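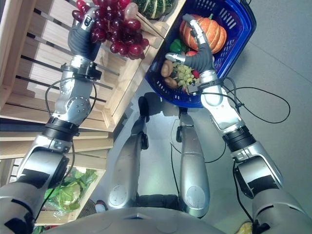
Welcome back, everyone, and thank you for squeezing into the smaller room for our Wednesday session on backup quarterbacks. Last time we talked about how a football roster gets built from the top down, and today I want to turn that around and start with the player who holds the clipboard, because I think he teaches us more about a team than the starter does. A depth chart is a funny sort of document. Fans read it as a ranking, best to worst, but coaches treat it more like a grocery list, and they shop for what the kitchen is missing. Think of a big bunch of deep red grapes at the edge of a wooden crate, with a striped green-and-white gourd sitting right beside it. You wouldn't rank those two against each other, you'd ask what you were cooking! Keep that in mind when we get to the section on fit, where I'll ask you to argue for a passer who is plainly the lesser athlete.

What the backup does all week

Most of you have told me you picture the backup standing around in a cap. Well, he does wear the cap. But on a normal practice day he also runs the scout team, which means he spends hours pretending to be the other side's quarterback, using the other side's plays and even the other side's rhythm at the line. He gets very few snaps with his own starters, and in some weeks none at all. So when the starter goes down on Sunday, the man who jogs in has often spent his week rehearsing somebody else's offense. I'd like you to write that down and underline it, as it comes up again in the film assignment.

Then there are the meetings. In the reading for this week (the Tse chapter, pages on preparation) you'll find a nice long account of a quarterback room with just three people in it, and how the questions the backup asked on a Tuesday shaped the calls used on third down. I won't spoil it for you. It's slow going for the first few pages and then it gets very good.

Our case: the Nirmont season

We'll work all term with the same team so that nobody has to learn a new roster every week. Nirmont plays in a small regional league, and their home games draw 2662 people on a good night, which tells you something about the budget. They carried 2 quarterbacks that year. The starter, a tall pocket passer, hurt his shoulder in the third quarter against Wurkska, and in came Ho-yin Wu, who had thrown 13 passes in league play before that night.

What did the coaches do? They shrank the menu. The deep drops went away, the running backs stayed in to block, and the first play they called was a plain little screen to the left. It gained four yards. I love that call, and I've shown it to every group I've taught, so please forgive me if I get carried away when we watch it. A young quarterback wants to complete a pass, get hit, and find out that he is still standing, and a screen takes care of at least the first of those.

Notice as well what they kept. Wu liked to roll to his right, so the bootlegs stayed in, and the tight end who had been mostly a blocker suddenly became an important man. That's what I mean by fit. The coaches bent the offense toward the player they had on the field, and they did it at halftime speed without a halftime to do it in.

A few words to know

Scout team: the reserves who imitate the coming opponent in practice.
Reps: practice snaps, and the thing every backup wants more of.
Bootleg: the quarterback fakes a handoff one way and rolls out the other.
Package: a small group of plays chosen for one player or one situation.

For next time

Watch the fourth quarter of the Wurkska game and the whole of the following week's game against Kendurex. Pick one series from each and write me 300 words on what changed between them now that Wu had a full week of first-team reps. Look at the formations before you look at the throws — it's very tempting to just follow the ball, and I do it myself when I'm tired. If you've never charted a series before, come and see me before class and we'll do one together with the sound off.

Bring the Tse reading along too, and a pencil.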